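Old drawers, new handles: an afternoon at the Isstead furniture workshop

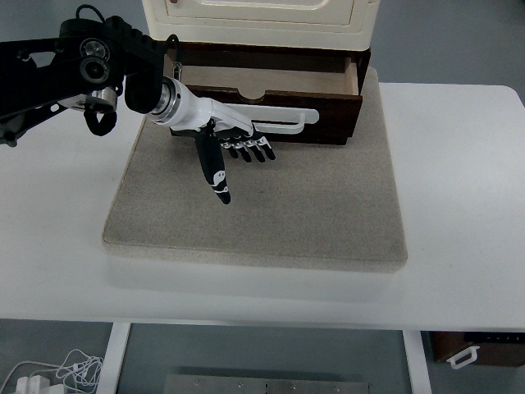 Dark brown drawer, white bar handle, felt mat underneath. A second one waits on the floor.

The woman who runs the repair side at Clendine has no time for a sit-down. We talk standing, between a delivery and a phone that keeps going. Friday, just after lunch. She has a screwdriver in her back pocket the whole time.

Clendine takes in small storage. Drawer units, bedside cabinets, the odd writing box. Last year 393 pieces came through the Isstead workshop, most of them with the same complaint. "Handles," she says. "Handles and runners. People pull from one end, every day for years, and then they wonder why it sticks."

So which end should you pull from? She laughs at that. "The middle. Or both hands. My mother has told me this all my life and I still do it wrong at home."

Her view on bar handles is a firm one. She likes them long and she likes them pale on dark wood, becuase you can find them in a dim bedroom without putting the lamp on. Knobs she puts up with. "A knob is fine on a cabinet door. On a wide drawer it's a nuisance, you get all the wobble." The Muris range, which the shop sells on the side, comes with white bars as standard. She fits them to older pieces too if the customer asks. Some customers are horrified. "They want brass. I say fine, bring me brass."

And the notch, the half-circle cut out of the front panel? I had taken it for decoration. "No no, fingers," she says. "You take the handle off and you can still get it open. I like a notch. I'd leave a notch on everything."

Phone again. Two minutes, maybe three.

Back, and on to felt. She is fussy about felt. Nothing goes on a table here without a mat under it, and the mats get brushed down at closing. "One bit of grit, that's all it takes. You turn the piece round and there's your scratch, on the bottom where you won't see it till it's on somebody's nice sideboard." The beige is her choice. Grey hid the dust too well.

Prices, then. A handle swap starts at £46 and she wont be drawn on the rest until she has seen the thing. The dearest job so far was a cabinet for the Sulemana guest house, 1,918 pounds with the new runners and a lot of staining. Would she do it again? Long pause. "In October, maybe. Not in the summer."

What about people at home with one sticky drawer and no wish to drive to Isstead? "Candle. Take the drawer right out, rub a candle along the runners, put it back. Empty it first, please. I've seen people try it full."

She is already looking at the door. Last question, does she fix her own furniture? "There's a drawer in my kitchen hasn't shut properly since we moved in," she says, and goes to sign for the delivery.

The workshop is open for drop-offs 2 mornings a week, ring first.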